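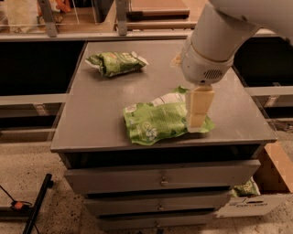
Revisión de seguridad del kit Wurkport (unidad de prueba), 31 de enero de 2025

Voy punto por punto, con mis comentarios, que luego So-yul Ham me los pide igual.

1. Superficie de trabajo: CORRECTO
Usamos la tapa gris del mueble de cajones. El brazo blanco llega a la bolsa verde más cercana al borde delantero sin problema y apoya encima los dedos planos apuntando hacia abajo, ¡justo como pide el manual!

2. Cajones: CORRECTO
Los tres cerrados antes de arrancar. Me encantaría un cierre con llave, lo pongo como sugerencia.

3. Suelo: PENDIENTE
Hay un palo negro tirado en la moqueta y un cable oscuro al lado (con una pincita naranja, muy mona, pero no sujeta nada al suelo). Recoger las dos cosas y canaleta, por favor.

4. Caja de cartón junto al mueble: PENDIENTE
Me la llevaría al almacén. El tablero de madera clara también, que está apoyado y no me fío.

5. Rejilla de la muñeca: CORRECTO
Despejada. Toca limpiarla otra vez en abril.

6. Parada de emergencia: CORRECTO
Probada 9 veces, 9 paradas. Aquí Wurkport gana de calle al Urnix que revisé antes.

7. Contador de ciclos: CORRECTO
Marca 2.325. El cambio de almohadillas es a los 4.000, así que vamos sobrados.

8. Documentación: INCOMPLETA
El manual tiene 257 páginas y ni una sobre moquetas. Ya he escrito a Muline, que nos lo distribuye.

Resultado: apto con dos pendientes de orden, más lo del manual.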